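**Veltden sim review — Wednesday**

Present: Cadi Pugh (chair), Jong-dae Ko (notes)

**1. Gripper fault, dresser task**

Jong-dae reported that the Puvance build failed 69 of 784 runs. In most of them the gripper stopped above the dresser top and never closed. Three ended with a finger passing into the mug — logged as contact errors.

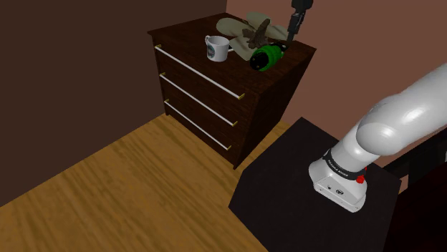
*Dresser task: arm base, gripper and objects on the top.*

Cadi asked if the stall came from the planner or the finger joints. Not known yet. The Holier build ran the same task without the stall. 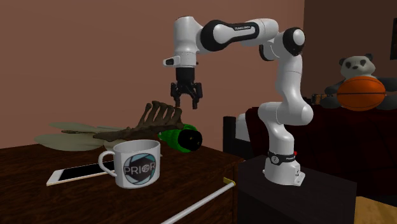
Agreed to hold Puvance until the cause is found. Owen stays on the old build.

**Actions**

- Jong-dae: rerun 20 failed seeds with joint logging on.
- Cadi: check the contact limits for the mug.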